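I oiled my first wooden table top wrong, and it stayed sticky until March. After that I learned to do it slowly, and now I do the same for every top in our workshop in Budcombe. I write the steps here for people who have a butcher-block top and do not want to sand it twice.

## What you need

- sandpaper in 120 and 180 grit, and 2,000 grit if you like a very smooth finish
- hardwax oil (I use the clear one from Semesis)
- 4 cotton cloths without lint
- a white pad for rubbing
- a metal bucket with water and a lid

## Sanding

Sand always along the strips, never across. Begin with 120 and stop when the old gray marks are gone. Then take 180. Do not press on the machine, its weight is enough. Remove the dust with a vacuum and after that with a slightly damp cloth, and let the wood dry for one hour.

If your top has a metal border, put masking tape on it before you start. Oil on metal is easy to wipe when fresh and very annoying the next day.
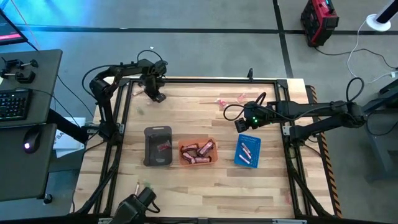
Ó Súilleabháin wrote to me after reading the first version of this page that one hour is too short in a cold room, and that the damp wood gave pale spots under the oil. I agree. In January I wait until the next morning.

## Oiling

1. Stir the oil well with a flat stick. Do not shake the can.
2. Pour a small amount in the middle and spread it with the pad, along the strips. The layer must be thin. If you see a puddle, you have too much.
3. Wait 16 minutes. The instructions in my can say fifteen to twenty, and I got used to this number.
4. Wipe away everything that the wood did not take. Look at the surface from the side, against the window, and wipe again where it shines. 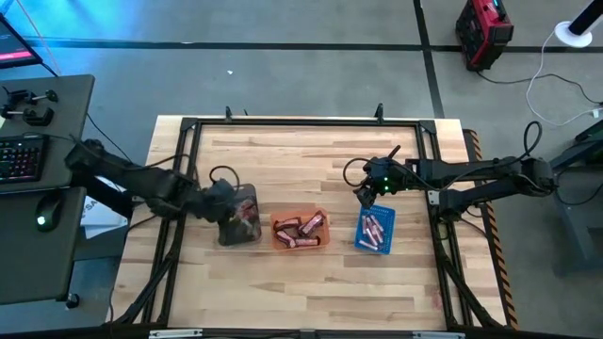
5. Leave it overnight with a window a little open, then repeat steps 2 to 4 with half the oil.
6. Put the used cloths in the water bucket and close the lid. Oily cloths in a pile can start to burn by themselves, so please do not skip this.

## After

The top can be used with care after two days. For the first week I put nothing wet on it, and I clean it only with a dry cloth. Later, warm water with a drop of soap is fine.

A dry place near the edge can be oiled alone, without sanding the whole top. Trudov sells small cans for this, and one can lasts me more than a year.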